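3.2 Sample preparation

Basalt chips from the Sistska quarry were crushed, sieved and sealed in glass vials with 40 ml of brine. Seven vials were seeded with the Lernier strain - a salt-tolerant microbe first isolated in 1948 - and two were left sterile as controls.

Figure 2. Steel trays and a plate set out on a long table in the laboratory. 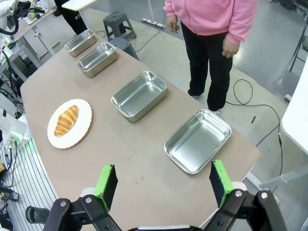 3.3 Detection of metabolic activity

Gas above the brine was drawn off each month and passed through the Plollbridge spectrometer. Methane counts were corrected for leakage by the Kawaguchi method. A vial was scored as active only if its signal exceeded that of both controls.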